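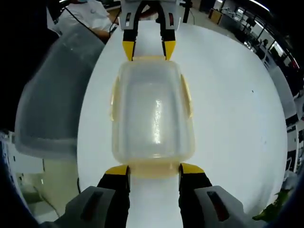
**Ticket 1224 — Label printer skips every other label**
Opened by: Pramila Rawat
Assigned to: Dalia Mägi
Status: open

Koklow printer at the packing desk feeds a blank after each printed label. Started Thursday after the roll change. Power cycled, no change.

**Dalia, 9:40**
Driver had gone back to the default label size. Set it to 40 mm and ran the gap calibration. First 17 labels fine, then blanks again.

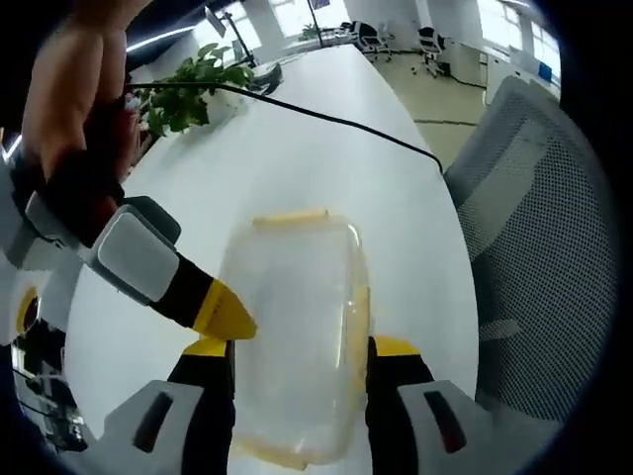 *Clear container with yellow rim, on the white table.*

**Dalia, 11:15**
Cleaned the gap sensor with a dry swab. Sensor reading now steady at 3000. Still skips when jobs come from Sellach — test prints from the printer menu are OK.

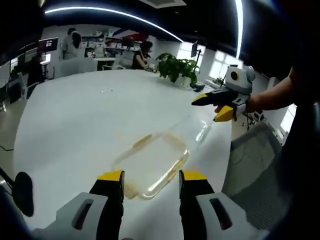 *Glass container, residue on the inside.*

**Pramila, 1:05**
Shagufta's template has an empty second page. Could be that. I can't edit it.

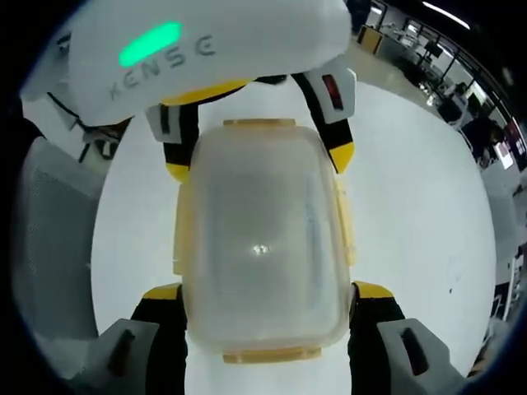
Does the template need to be fixed on each PC?

Fix it once in the shared folder, then restart Sellach on each PC.

**Dalia, 2:30**
Second page deleted. Waiting on Shagufta to restart and run a full batch.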